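Sunday, November 15, 2020
Akano Robotics Club
2 min read

3.2 Wrist view

Second camera added in June, small one, at the wrist. Team Dunolis wanted finger pose and the work surface in one view. Logged 1,229 clips at 12 per sesion — students labeled all of them by hand.

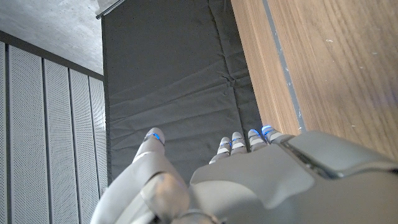
Figure 2. Wrist camera view, hand over the padded mat. Blue rings lit on the thumb and all four fingers.

3.3 Labeling

Ring light used as the marker for each fingertip. Partly hidden rings were the main source of disagreement — two labelers per clip, third one if they didnt match. Target for the Groltico round is 2,000 clips.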